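This site uses cookies to remember your display settings. Accept | Manage preferences

Print this page | E-mail this page

Torvik Adhesive Labels: Frequently Asked Questions

Which surfaces will the labels hold on?
Glass, painted metal, sealed wood and most hard plastics. Polyethylene and polypropylene have low surface energy, and the standard adhesive releases from them within days. Order the Hatside grade for those materials.

How should a surface be prepared?
Wipe it with isopropyl alcohol and let it dry fully. Household sprays often leave a film that weakens the bond. Press the label down from the center outward with a firm cloth.

How long does the adhesive take to cure?
Initial tack is immediate. Full strength is reached after 40 hours at room temperature. Labels can be repositioned during the first 8 minutes – after that, the face stock may stretch when lifted.

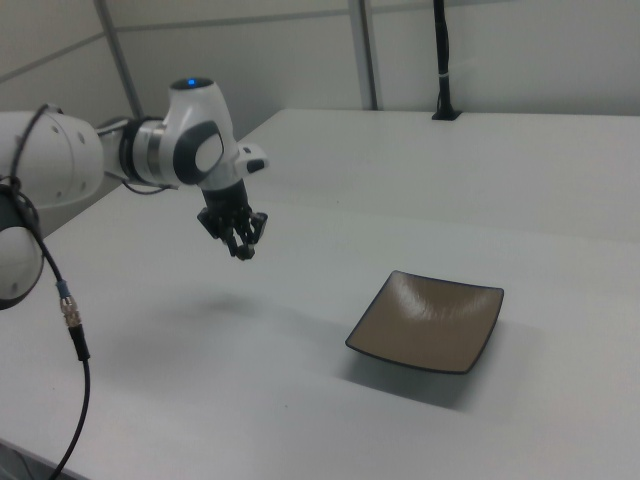 Cold slows the cure. Labels applied in an unheated building in December should be left for twice the normal period before they are washed or rubbed.

Can I print on the labels with a laser printer?
Yes, on the matte sheets only. Set the paper type to heavy and use the straight paper path if the printer has one. Gloss sheets are for thermal transfer printing and will curl in a laser fuser.

How many labels come in a pack?
Each pack holds 400 labels. Part packs are not sold.

How do I remove an old label?
Warm it with a hair dryer on the low setting and peel back slowly at a shallow angle. Remove residue with citrus solvent. Test the solvent on a hidden spot first, especially on painted surfaces.

What is the shelf life?
Two years in the sealed bag, stored flat and out of sunlight. Opened packs should be used within 9 months.

Who answers technical questions?
Raghavendra Unnithan handles adhesive and surface questions. Wekesa Mbwambo handles print templates and custom sizes. Orders are processed by Bustmont – quote the order number in all messages. Phone lines are closed on Saturday.

Related items
Choosing between matte and gloss stock
Hatside grade: application notes
Template downloads
Labeling Fustomwood shelving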